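Otra vez los bombachos

Llevo una semana leyendo en el foro que la chaqueta de Botow es «fiel al texto» y empiezo a pensar que la mitad de los que lo escriben no ha abierto el texto desde el instituto. Lo digo con cariño, o con el cariño que me queda en abril, con las jornadas encima y el disfraz a medio coser.

Para quien llegue de nuevas: Botow es el inspector de las novelas de Dremamov, quince casos ambientados en una ciudad fluvial que no aparece en ningún mapa y que los aficionados nos empeñamos en colocar cada uno en un río distinto. Hay una serie de televisión, la de Vondance, que casi todo el mundo ha visto, y hay unos libros que se citan mucho. De la serie sale la chaqueta larga color ceniza con doble fila de botones. De los libros sale, que yo sepa, un abrigo «de viajante», descrito en una sola frase del segundo caso, sin color, sin botones y con un bolsillo roto por el que el inspector pierde las llaves. Eso es todo. De ahí a la fidelidad hay un trecho que yo no consigo andar.

Y aun así los patrones de la chaqueta se venden. Compré uno hace dos años, confieso, y lo tengo cortado y sin montar en una bolsa. La manga viene mal. No mal de «a mí no me sienta», mal de que la copa tiene más holgura de la que admite esa sisa, y cuando lo comenté me contestaron que era «corte de época». ¿De qué época? Dremamov no da ni una fecha. Hay tranvías y hay telegramas, hay un teléfono en la comisaría que nunca funciona, y en el sexto caso alguien se come un plátano, detalle sobre el que se han escrito más páginas de las que tiene la novela.

Este año quería ir de otra cosa. Mi primera idea fue el barquero del caso de Wysocka, que sale en dos capítulos, no se lava y lleva una camisa de saco atada con cuerda. Me pareció perfecto: tela barata, nada de cremalleras que disimular y se puede uno sentar en el suelo con ello. Luego releí el capítulo (manía mía, lo de releer) y resulta que el barquero va descalzo. El pabellón de las jornadas tiene suelo de cemento y una fila para el café que el año pasado daba la vuelta a los expositores. Descalzo va a ir quien yo me sé.

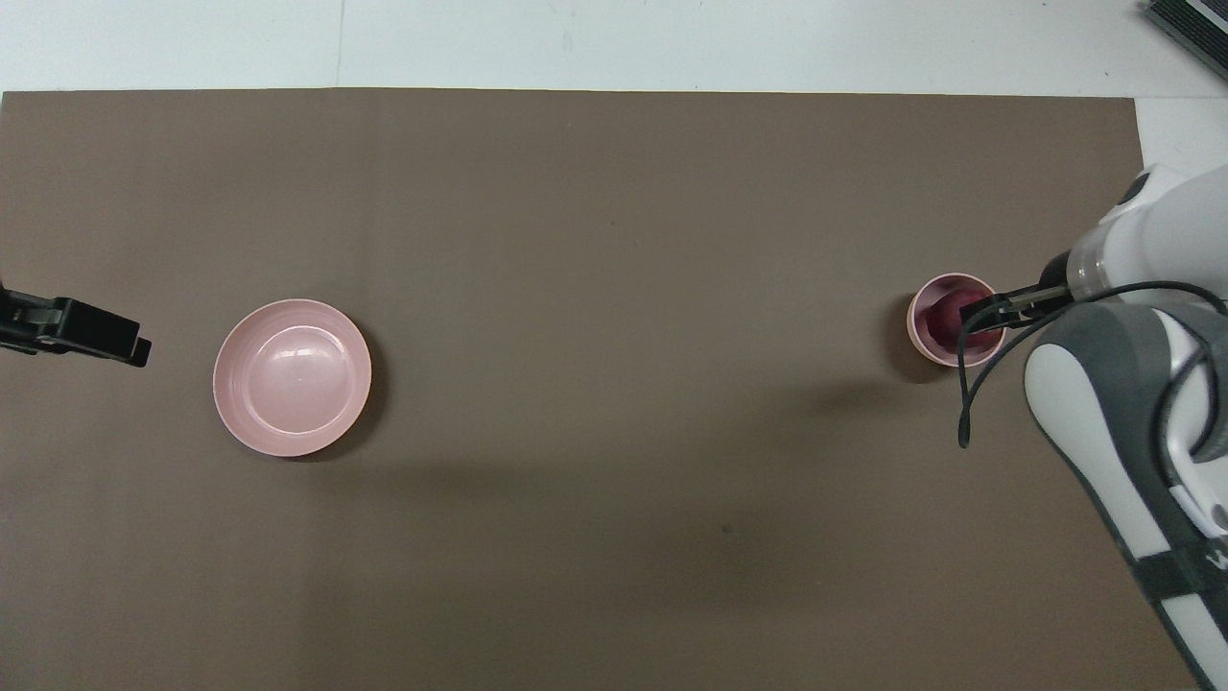 Plato rosa pálido sobre el tapete marrón.

La segunda idea es la que estoy cosiendo: la viuda de la pensión Wysocka, la que sirve la cena en el caso seis y miente en todas las respuestas. En la serie la visten de negro hasta la barbilla, con un broche. En el libro lleva «el vestido de los domingos, que le quedaba corto de la boda de otra», y me parece la mejor línea de vestuario que escribió Dremamov en toda su vida. Un vestido prestado y corto. Ni negro, ni broche, ni encaje. Las del grupo de costura me han avisado ya de que no me va a reconocer nadie, y seguramente tengan razón, pero también me avisaron de que el festón a mano se hacía en una tarde.

Sobre la tela tengo mis dudas. He visto una lanilla verde oliva que me gusta y que pica como un demonio, y un algodón grueso que no pica y que cae como una cortina de baño. En los tutoriales te dicen que la laves tres veces con sal y que así «coge cuerpo». He lavado ya un retal tres veces con sal. Ha cogido sal.

Luego está el concurso. Las bases de este año dicen que se valorará «la documentación del personaje» y piden una hoja explicativa de 200 palabras como máximo. Doscientas palabras para justificar un vestido que sale en una línea me sobran, y el que vaya de inspector con la chaqueta de la tele las va a necesitar todas. Pero ya sé cómo acaba esto. El jurado mira de lejos, ve doble botonadura y puntúa. El año pasado ganó una chaqueta de Vondance con luces en el dobladillo. Luces. Pregunté en qué capítulo salían y me dijeron que era una interpretación.

No tengo nada contra la serie, que conste. La primera temporada está bien, el actor tiene la cara cansada que hay que tener y la música del puente la tarareo en la ducha. Lo que me cansa es que se haya comido lo otro. Cuando alguien me dice que Botow fuma en pipa le pido la página, y todavía la estoy esperando. En los libros masca palitos de regaliz y los va dejando por los ceniceros ajenos, cosa que a una sospechosa le parece de pésima educación y a mí también.

Tampoco me creo mucho el anuncio de la reedición. Que si texto restaurado, que si notas, que si un mapa desplegable. El mapa me interesa muchísimo, porque quiero ver en qué orilla ponen la comisaría, que en el primer caso está al norte y en el cuarto han tenido que moverla de noche. Si las notas son como las de la edición anterior, que explicaban qué es un tranvía, me quedo con mis tomos viejos y sus lomos pegados con cinta.

En fin, me falta el bajo, me falta decidir el largo (¿corto para qué boda?, ¿la otra era bajita?) y me faltan unos zapatos con los que aguantar de pie hasta las seis. Si alguien tiene un par marrón de cordones, del 39, que me escriba. Chaquetas ceniza no, gracias, que ya tengo una en una bolsa y la cambio por tela.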